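Über uns

Trundlow prüft, welche Haushalts- und Werkstattarbeiten Maschinen heute übernehmen können und welche nicht.

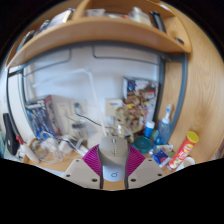 Wir sind ein Prüf- und Entwicklungsbüro mit Sitz in Wetarau. Unsere Auftraggeber sind Hersteller von Greifern, Betreiber von Werkstätten und Einrichtungen, in denen täglich aufgeräumt, sortiert und umgeräumt wird. Sie wollen vor einer Anschaffung wissen, ob ein System die vorgesehene Arbeit unter den Bedingungen vor Ort leistet. Darauf antworten wir mit Messreihen und einem schriftlichen Befund. Systeme verkaufen wir nicht, und an Verkäufen Dritter sind wir nicht beteiligt.

Gegenstand der Arbeit

Geprüft werden Tätigkeiten, die ein Mensch ohne Einweisung erledigt: eine Computermaus vom Schreibtisch nehmen und ablegen, Kabel zur Seite räumen, Flaschen aufrichten, Werkzeug in die richtige Schublade legen, Kleinteile nach Sorte trennen. Einzeln betrachtet sind diese Handgriffe einfach. Schwierig wird es durch die Umgebung. Ein Schreibtisch, auf dem Ladegeräte, Verpackungen und Trinkgefäße nebeneinander stehen, stellt an Erkennung und Bahnplanung höhere Anforderungen als eine Palette mit gleichen Kartons.

Unser Prüfkatalog umfasst derzeit 354 Einzelaufgaben. Jede Aufgabe ist durch Ausgangslage, Zielzustand, zulässige Dauer und Abbruchkriterien beschrieben. Als gelöst gilt sie, wenn der Zielzustand ohne Eingriff erreicht wird und kein Gegenstand in der Umgebung verschoben wurde, der stehen bleiben sollte. Das zweite Kriterium fehlt in vielen Herstellerangaben, und an ihm scheitern in unseren Messungen die meisten Versuche.

Stand der Technik aus unserer Sicht

Auf die Frage, ob Maschinen Hausarbeit schon können, geben wir keine pauschale Antwort. Nach unseren Ergebnissen lassen sich drei Gruppen unterscheiden.

Starre Gegenstände mit griffiger Oberfläche und bekannter Größe werden zuverlässig aufgenommen, auch wenn sie schräg liegen oder an etwas anderem lehnen. In diesem Bereich halten wir einen Einsatz unter Aufsicht für vertretbar.

Bei durchsichtigen Behältern, glänzenden Oberflächen und flachen Folienverpackungen schwankt die Leistung stark mit der Beleuchtung. Ein Greifvorgang, der vormittags gelingt, kann bei tief stehender Sonne ausfallen. Weiche Fingerauflagen gleichen Lagefehler zum Teil aus, ersetzen aber keine brauchbare Erkennung. Systeme dieser Gruppe geben wir nur mit Auflagen zur Beleuchtung frei.

Kabel, Textilien und alles, was sich beim Anheben verformt, bleiben vorerst Handarbeit. Wir kennen Vorführungen, in denen ein Handtuch gefaltet oder ein Kabel aufgewickelt wird. Im Prüfkatalog, mit wechselnder Ausgangslage, hat bisher kein von uns untersuchtes System die betreffenden Aufgaben durchgehend gelöst.

Auf dem Werkstattboden ist die Lage etwas günstiger, sofern Teile in definierten Behältern ankommen. Kommen sie lose auf der Werkbank an, gelten im Wesentlichen dieselben Einschränkungen wie im Haushalt.

Vorgehen

Eine Standardprüfung dauert 20 Arbeitstage. Zu Beginn legen wir mit dem Auftraggeber fest, welche Aufgaben aus dem Katalog für seinen Betrieb relevant sind. Jede ausgewählte Aufgabe wird 200-mal wiederholt, wobei die Ausgangslage nach einem festgelegten Plan verändert wird. Die Möblierung der Prüfplätze entspricht dem üblichen Bestand: Tisch, Regal, Steckdosen, Lampe. Auf Sonderbeleuchtung und Markierungen auf den Gegenständen verzichten wir, außer der Auftraggeber setzt sie später selbst ein.

Als Vergleich dient immer die Ausführung durch eine Person. Sie erhält dieselbe Aufgabe, dieselbe Ausgangslage und dasselbe Zeitlimit. Der Befund nennt beide Werte nebeneinander. Fehlversuche werden nach Ursache aufgeschlüsselt (Erkennung, Anfahrt, Griff, Transport, Ablage) und im Anhang vollständig aufgeführt. Eine Gesamtnote vergeben wir nicht. Sie würde Aufgaben verrechnen, die für den jeweiligen Betrieb unterschiedlich wichtig sind.

Für die Auswertung verwenden wir Sudoson, eine im Haus entwickelte Protokollsoftware. Sie ordnet Kraftverlauf, Fingerstellung und Bildaufnahme einem gemeinsamen Zeitstempel zu. Auftraggeber erhalten auf Wunsch die Rohdaten im offenen Format.

Mitarbeitende

Trundlow beschäftigt sechs Personen.

Ghazala Orakzai, Geschäftsführung und Prüfplanung. Maschinenbau mit Schwerpunkt Handhabungstechnik. Verantwortet den Prüfkatalog und zeichnet alle Befunde.

Igor Kopecký, Greiftechnik. Konstruiert und wartet die Fingerauflagen und Adapterplatten für die Vergleichsmessungen.

Saqib Janjua, Software. Entwickelt Sudoson und betreut die Schnittstellen zu den Steuerungen der Hersteller.

Grigore Dobre, Prüfbetrieb Werkstatt. Gelernter Werkzeugmechaniker, zuständig für alle Aufgaben an Werkbank und Lagerregal.

Mudassar Jadoon, Prüfbetrieb Haushalt. Richtet die Wohn- und Schreibtischplätze ein und führt die Gegenstandsliste.

Die Stelle in der Messdatenauswertung wird ab Juli neu besetzt.

Zusammenarbeit

Die mechanische Fertigung liegt bei der Firma Omerović, die unsere Adapterplatten in Kleinserie herstellt. Omerović hat keinen Einfluss auf Prüfergebnisse und erhält Befunde nur mit Zustimmung des Auftraggebers.

Besuche der Prüfplätze sind nach Anmeldung möglich, in der Regel ab 14 Uhr, wenn die Messreihen des Vormittags abgeschlossen sind. Eigene Gegenstände können mitgebracht werden. Sie sollten höchstens so schwer sein, dass sie sich mit einer Hand sicher heben lassen.

Weitere Beiträge

Prüfkatalog: Änderungen an den Aufgaben zur Kabelführung
Durchsichtige Behälter unter wechselndem Licht
Fingerauflagen im Vergleich: Rippung, Härte, Verschleiß
Sudoson: Export der Rohdaten
Lose Teile auf der Werkbank, Zwischenstand
Stellenangebot Messdatenauswertung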